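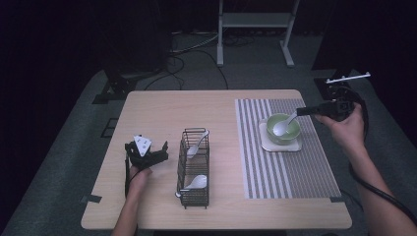 Can you hire the Rellach kit before buying it? Colline rent it out for 2 weeks at a time, and the fee comes off the price if you keep it.

We asked that over coffee at their open day in February, and it rather set the tone – everyone was so patient with us! The kit is a pair of hand-held grippers, and you show a job by doing it yourself, spoons and bowls and all. Brandurar, the software, comes with 3 licences. I do wish the Figueiredo hall had been warmer, but we stayed until four and took home the price list.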